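Thursday, March 10, 2022

Label day at Tirville, or what was meant to be label day. Writing this up while the proofs are still spread over my desk, because last time I left it until Monday and couldn't remember which green was which.

So, the job: Damance ginger beer, the cloudy one, first new flavour in their range in ages and the first one we've done from scratch instead of inheriting somebody's old artwork. Wraparound paper label, a neck tag, and a four-pack carrier. They want it on shelves in June. I think the label will make it and I'm a bit nervous about the carrier.

Started with the background colour. We had three yellows on the uncoated stock and I hated all of them, to be frank. A was custard. B was nice on the sheet but went murky the second it was wrapped round a brown bottle (the paper's thinner than I'd like and the glass shows through). C was close. I got Innes to pull C again with a hit of opaque white underneath and it came up beautifully, properly warm, a bit like the inside of a crumpet! Calling that one C2. If you find a proof marked C with a pencil star on it, bin it, it's the old one.

Lettering next. The hand-drawn "Ginger" holds up fine at full size but the tail of the second g fills in on the neck tag. I redrew it with a more open loop and knocked the weight back a touch. Looks slightly odd blown up on screen, looks right on the tag, so I'm leaving it. The tag version is its own file now, please don't swap the big one back in.

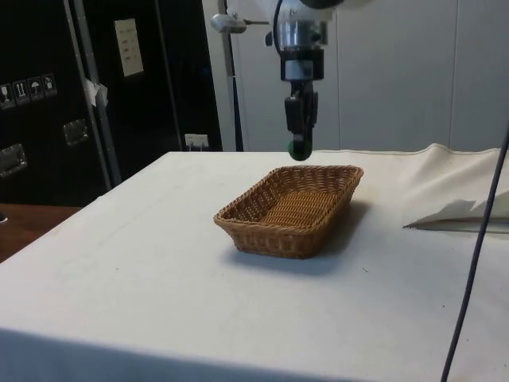 Anyway, the carrier. Fotudell sent the new dieline through yesterday arvo and the handle slot has moved up by 6 mm, with no note, so the ginger root illustration now has a hole punched clean through its top knob. I rang them and they reckon the old position was tearing when they lift-tested it full. Fair enough, but I'd have loved an email. I've shuffled the root down and to the left and let one of the rhizome fingers wrap onto the side panel, and I like it better than what we had. It does mean the nutrition panel loses a bit of breathing room. Still legal, I checked the minimum type height twice.

Cut one by hand out of the 350 board offcuts to see how it folds. Two goes. First one I scored on the wrong side like a goose and it cracked along the base. Second one went together well and took four full bottles, and I walked it up and down the stairs a few times without dramas. The base tabs want to pop if you set it down hard on one corner. Might just be my scoring, so wait for the Fotudell sample before we start redesigning anything.

Adhesive: Sundaram's rep dropped in the new wet-strength glue samples and we labelled 12 bottles, half with the old and half with the new, and stuck the lot in an ice bucket. After 50 minutes the old glue had two labels lifting at the overlap and one you could twist with your thumb. The new stuff hadn't budged, though there's some wrinkling near the bottom edge on one of them. I want to run it again overnight in the fridge before I say anything to the client, they get excited.

Other bits:

The cap. They've asked for a printed crown cap instead of plain gold. I mocked up the small g on its own in the dark brown and it's lovely. Innes Paterson thinks it looks like a 9 when it's upside down, and now I can't unsee it, thanks mate. Trying it with a little leaf on the tail tomorrow.

Copy. "Brewed slow and a little bit cranky" is still my favourite line for the back and the client is still um-ing about cranky. I've put it in the proof anyway with "fiery" as the fallback. If they go for fiery the line gets shorter and the whole block needs recentring.

Barcode: dark brown on C2 scans fine with the handheld. Didn't scan at all in the green, which I only tried out of curiosity.

Short run for the trade tasting is 200 labels, digital, no white underneath, so it'll be the murkier yellow. I've told them that in writing, with a photo of both side by side, and I'll be telling them again when the box goes out.

To do: fridge test, leaf on the cap, chase Fotudell for the carrier sample and a date, rename the C2 swatch in the shared library so the printer's file matches. Also we're out of spray mount.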